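9 Dec 2025

Read the Bultmont leaflet again over breakfast and believed even less of it.

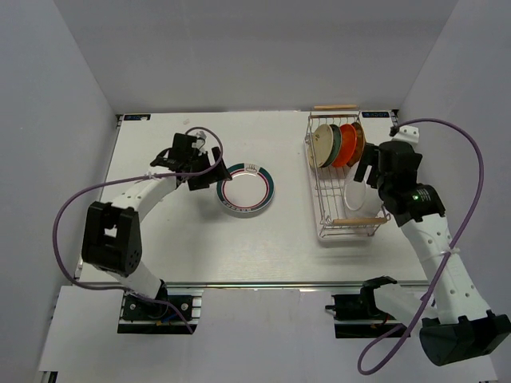 Fourteen days without sugar and I'm supposed to feel "a calm, even energy from waking to sleep." I feel the way I felt in April, when I ate whatever I liked. Arvid Vik swears by the plan, but Arvid also swore by the magnets. The leaflet wants dinner served on a plate with a wide colored rim, like the one with the dark green border and the little steaming cup or bowl drawn at the top, so the white middle looks full sooner. Maybe so. I can still fill it twice.

The part that bothers me is the numbers. They say 794 people signed up and 616 "reported improvement." Improvement in what? Reported to whom? I wrote to ask and got back a coupon for 70 cents off Etim powder.

Birutė Vītola did the whole thing last year and lost four pounds, then found them again at her sister's. She says the soup recipes are good. I made the leek one tonight and it needed salt, which is also on the list of things to avoid.

Slept badly. Knee fine. Will finish the second week because I paid for it, and then I'm buying the rye cake at the corner place.

Must call about the boiler.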